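Treva Two-Arm Tabletop Kit
Home / Kits and Builds / Two-arm

Build notes by Wilfredo Talavera
Updated Jan 17, 2024

Status: in stock as a parts set, built to order as a finished pair
Skill level: you've used a soldering iron and aren't scared of a terminal window
Bench space: a solid table, pushed up against a wall if you have one

Treva is a pair of small arms that share one table. We designed it in a shared workshop, for people who have a shared workshop (or a spare room, or a very patient kitchen), and it's the build I'm happiest with of everything we've put up on this site. One arm is a lot of fun. Two arms that can reach the same spot from opposite sides is a whole different hobby!

The links are white and gently curved, the joint housings and grippers are black, and the cables run along the outside. We went back and forth on the cables for ages. Sinan Ertürk wanted everything tucked inside the links, and his first version did look cleaner, but swapping a motor meant taking half the arm apart. With the cable on the outside you can trace it with your finger, unplug it and be done before your coffee goes cold.

What we do with ours, mostly, is push wooden alphabet blocks around. They're cheap, they're light, they don't roll off the table, and every face is different, so a camera has something to get hold of. The task we keep coming back to is building a row: start with a mess, end with blocks side by side. It sounds like nothing. Then you try it and find that a block turned a few degrees the wrong way shoves its neighbor out of line, and you lose a whole evening to it in the best way.

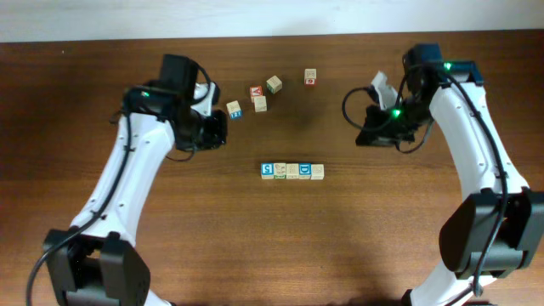

Five in a row between the arms, five still scattered.

If you want to try the row yourself, start by letting one arm do the placing and the other hold the end of the line steady. Nevzat Özkan worked that out after a week of trying to have both arms place at once. His config file is in the download under "row_hold" and it's the one I'd load first.

WHAT'S IN THE PARTS SET

Printed links for both arms, white
Joint and gripper housings, black
Motors for both arms, with horns and screws
Two controller boards and two power supplies
Cable set, cut and crimped, plus one spare of each length
Two base brackets with clamps
Bag of fasteners, sorted and labeled by step
Printed build guide, 11 chapters

Not included: the table, the computer, the camera, the blocks. Any toy blocks small enough for the gripper will do. Natural wood with printed faces has worked better for us than painted, which gets slippery.

BUILDING IT

Set aside a long weekend if it's your first arm. Build the left one start to finish, then the right. I know it's tempting to do both shoulders, then both elbows, and so on, but the second arm goes so much faster once you've made your mistakes on the first (mine was putting the elbow horn on one tooth off, and wondering for a day why the arm leaned).

Chapter 7 is the wrist, and it's the fiddly one. Leave more cable at the wrist than looks right. A generous loop there lets the gripper turn all the way over without tugging on the plug. Run the rest along the link and fasten it as you go.

Clamp the bases last. Put both arms on the table, power off, and move them by hand until the grippers meet in the middle. If they meet too easily you can spread the bases out and get yourself more room to work.

WORKING CLOSE TOGETHER

The part people write to us about is the middle of the table. Both arms can get there, and sooner or later both will want to. The Enaneo control software (free, and kept up by Ertuğrul Karakaya with more care than I give my own car) has a keep-apart distance you can set for each joint. Start wide. Bring it in a little at a time, watching the cable loops as well as the grippers, and stop when you get nervous.

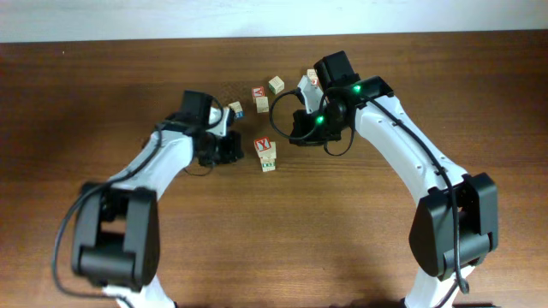 Both grippers in close, with a small pile topped by the Y block.

Piles are the next thing to try after rows, and they're harder! The grip has to be square and the release has to be slow. Tarık Başaran has logged 3,000 practice moves on his pair at home, nearly all of them blocks, and he still calls stacking the good stuff. His notes on release speed are in the back of the guide.

KNOWN ISSUES

Grippers from the first batch have a stiff white finger piece. File the inside edge lightly until it moves freely.

Low sun across a glossy table confuses cheap cameras. Draw the curtain.

Homing sometimes fails if the arms are powered up while touching. Pull them apart by hand and start again.

SPARES AND UPGRADES

Spare links, fingers and cable sets are on the Treteo parts page. The soft fingertip set is worth having if you want to move on from blocks to cloth or fruit. Print files for every white part are in the download too, so if you crack a link at night you can have a new one by breakfast.

Finished pairs are put together at the Mac Carthaigh workshop and ship in 8 weeks. Parts sets go out much sooner. Questions about either go to the build forum, where I read everything and answer most of it in the evenings.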